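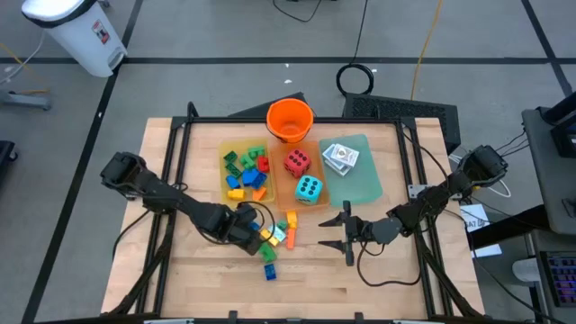
About Palamarchuk

Palamarchuk is a small company that puts game rooms and play corners in order. We sort toys, bricks, dice and cards for kindergartens, after-school clubs, family hotels and cafés. We also rent sorted game sets, and we teach the staff of our clients how to keep them sorted when we are gone.

The company was started in the back of a toy repair shop in Clollano. In the first winter we had one client, a family hotel with a big cupboard under the stairs. In this cupboard everything was together: bricks, puzzles from many boxes, dominoes, tea cups for dolls. We needed 6 evenings to finish it. The hotel is still our client, and the cupboard is still under the stairs, but now one can open the door without fear.

Today we are a team of seven and we take care of 40 rooms in Clollano and the towns near it.

How we work

We like simple containers. A shallow tray is better than a deep box for most games, for the reason that a child sees at once what is inside and does not turn everything over to find one piece. We prefer trays that let the light through, each in its own color. Bricks go in one tray, dice in another, cards in a third. A bucket stands behind them for what has no place yet. We ask our clients to empty the bucket every evening, and we know that many of them do it once a week. This is also fine.

Bricks we do not sort by color. Some parents ask for it, and it looks beautiful on the first day, but the children mix the colors in ten minutes and the adults become sad. We sort by size only, and very small bricks are kept away from the youngest groups.

Foam dice are our favorite thing to recommend. They are quiet on a wooden table and they are easy to hold. Cards are the most difficult. A deck with a missing card is a deck that will be argued about, so we check each deck by hand before it goes back on the shelf.

The Trelludex list

Every piece in our rental sets is written in a list which we call Trelludex. It started as a paper notebook. At this moment it has 339 kinds of game pieces, with the size, the material and the age for which we suggest it. When you lose a piece, you write us the name from the list and we send the same one, or the nearest we have. For lost pieces from rental sets we do not charge in the first month.

A word about Dullness

Our rainy day set has the name Dullness. It was a joke between us and we wanted to change it before printing the labels, but the first clubs already asked for it by this name. It contains bricks, two large dice, one deck of cards and a sheet with short games. We make a new sheet each October.

Visit us

Our workshop is open in the afternoon. You are welcome to come with your boxes, also the ones you are ashamed of. Please call before if you bring more than three, we have a narrow entrance and only one big table free for guests.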